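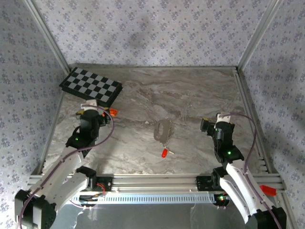
Software Release Checklist – Two-Arm Cell, Clerkudano Controller
Inspected by: Lies Martens
Second check: Loredana Colombo
Date: October 1, 2022
Build: 962

Control

1. Joint limits in the config match the signed sheet. OK.

2. Stop command from the operator screen halts both arms. OK. Tested 6 times per arm, at low speed only.

3. Heartbeat timeout set to 30 ms. FAIL on first check – the right arm was still loading the old default. Fixed in the launch file and rechecked.

Perception

4. Wrist camera streams carry the correct arm name. OK. Left and right were swapped in the last build.

5. Gripper mask covers both fingers in the wrist view. OK with comment. A thin metal pin held in the seam sticks up past the top of the yellow fingers, so the mask needs a margin there. Ticket opened for Sanne Van Wijk.

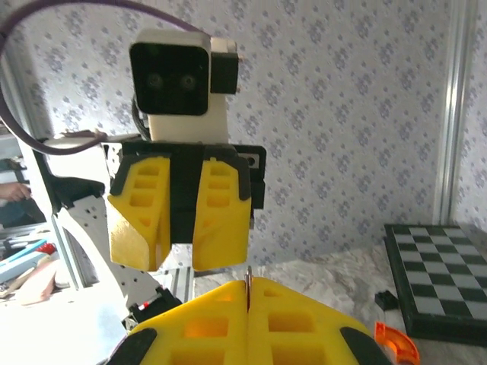
Planning

6. Arm-to-arm collision check is on, with the gripper included in each arm's model. OK.

7. Cables covered by the keep-out volumes. OPEN. The purple cables loop well away from the links and the planner treats them as if they weren't there. Keep speed reduced until this is closed.

Tooling

8. Logs from both arms share one clock. OK.

9. Rollback to the previous build tested. Not done – Hanneke Van Damme has the install key.

Result: released for reduced speed only. Items 7 and 9 to be rechecked before December.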